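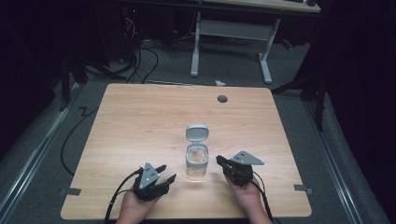

팔룸보, 플립형 뚜껑 투명 보관용기 9월 출시

2021년 8월 16일

생활용품 업체 팔룸보(Palumbo)는 원통형 투명 플라스틱 보관용기 ‘플레탄스(Fletance)’를 9월부터 판매한다고 밝혔다. 몸체는 투명, 뚜껑은 회색이며 뚜껑은 뒤쪽으로 젖혀 세우는 플립 방식이다.

용도는 곡물, 견과류, 분말 등 건식품 보관이다. 액체 보관은 권장하지 않는다. 용량은 2종으로, 뚜껑 규격이 동일해 서로 바꿔 끼울 수 있다. 초도 물량은 300세트로 정했다.

제품 개발을 맡은 피터르 판데이크 책임은 “뚜껑이 열린 위치에서 고정되지 않으면 내용물을 덜 때 한 손이 묶인다”며 “시제품 단계에서 경첩부 치수를 10차례 수정했다”고 설명했다. 개폐에 필요한 힘도 초기 시제품보다 23% 낮췄다.

세척 시에는 뚜껑을 몸체에서 분리한 뒤 중성세제를 사용한다. 입구 안쪽 테두리는 부드러운 솔로 닦고 완전히 건조한 후 결합해야 한다. 식기세척기 사용 가능 여부는 시험이 끝나는 대로 제품 설명서에 표기한다.

국내 유통은 로켁(Rokeck)이 담당한다. 가격은 미정이다.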